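Skevance Archers Forum
Club Talk > Is the indoor league worth it this year?

limbwalker_6
Posted Tuesday
The Cluler indoor league wants 700 dollars per team now, up front, and the schedule still isn't posted. Last year we paid less and lost two match nights to a double-booked gym. Has anyone seen where the extra money goes? I asked twice and got "facility costs" both times.

fletchandfold
Facility costs went up everywhere. Our Tuesday range at Vustach went up too and we all kept shooting. I don't see the scandal.

limbwalker_6
Didn't say scandal. Said I'd like to see a number before I hand one over.

nocksteady
We have 4 shooters who will commit and a couple of maybes. The maybes were maybes last November too, and we know how that went.
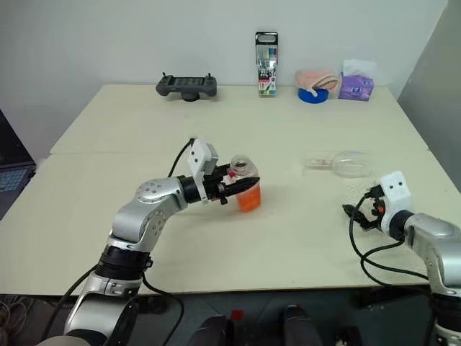

Section: Indoor & Winter Shooting
Replies, oldest first

quiet_riser
I'll shoot if it's 8 weeks like the flyer says. If it drags into spring again, count me out. The flyer also says "new target butts" and I'll believe that when my arrows stop going through them.

fletchandfold
The butts at Michalski Hall are fine. Two of them are soft in the middle. Aim better.

quiet_riser
Aiming at the middle is the problem.

nocksteady
Could we skip the league and run our own thing at Vustach? Handicap scores, everybody pays at the door.

fletchandfold
We tried that. Over half the club said yes and the same few people showed up every week. At least the league makes people turn up because they've paid.

limbwalker_6
Or they pay and still don't turn up. I'm not sending anything until there's a schedule with the hall confirmed in writing. If the rest of you want to go ahead, you'll need another name on the form.

nocksteady
Fine by me. I'll email them tonight and paste whatever they send back.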